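The Blue Piece

In April, when the snow was leaving the hills around Jesotmont, Senad Berisha found the building set of his daughter at the bottom of the closet. It was in a shoe box tied with a kitchen string. He had looked for his winter boots, to put them away, and he came back to the kitchen with the box instead.

He sat down and untied the string. It took him a long time, because his fingers were thick and the knot was made by a child, who ties everything as if a storm is coming.

The blocks smelled of old paper. Some had teeth marks. He remembered the evening when Lena, four years old, explained to him that a house must always begin with the blue piece. He had asked why. She looked at him with pity.

"Because it is the ground, Papa."

"The ground is brown," he said.

"Not for this house."

At that time they lived in two rooms above the Ionescu bakery, and the rent was 200 a month, with 50 more in winter for the heating. Senad worked nights at the Stindden mill. In the morning he came home with dust in his ears, and Lena was already on the floor, building. He was allowed to hold blocks for her. He was not allowed to place them. Once he placed one while she was drinking her milk, and she noticed immediately, and took it down without a word.

Now she was thirty-one and lived in Sevell, 3,632 kilometers away. She had told him the number herself, on the telephone, as if it was something she had bought. She called on Monday evenings. Usually they talked of the weather, first his and then hers, and after that of what each of them had eaten.

On this Monday he did not wait for the weather.

"I have your blocks," he said.

There was a silence, and then she laughed. "You kept them?"

"I did not keep them. They were in the closet."

"Is the blue one there?"

He moved the blocks with his hand, slowly, and then faster. He turned the box over on the table. "No," he said. "The blue one is not here."

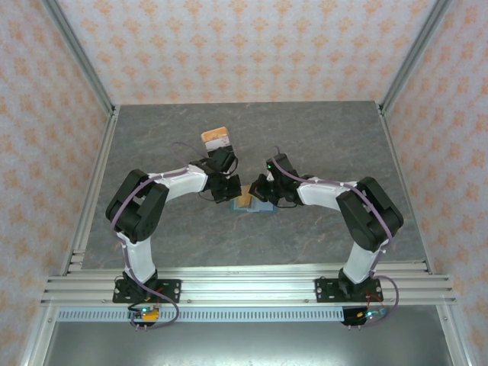
"Look under the paper," said Lena. "I always put it under the paper, so that it could not get lost."

He lifted the paper, which was an old page from a calendar, and the blue piece was lying there, flat and clean. He held the telephone with his shoulder and put the piece in the middle of the table.

"I have it," he said. "What comes next?"

"Whatever you want, Papa."

He did not like this answer. He took one block and stood it up behind the blue piece, a little to the side, and looked at it with his head bent.

"Is it allowed to stand behind?" he asked. "Like a tree?"

"What color is it?"

"Orange, I think. Or it was, before you ate it."

"Then it is the chimney," she said. "But leave it there for now. You can move it when the walls are ready."

So he left it there. She asked if he had eaten, and he said there was soup, and he began to look for two walls of the same height.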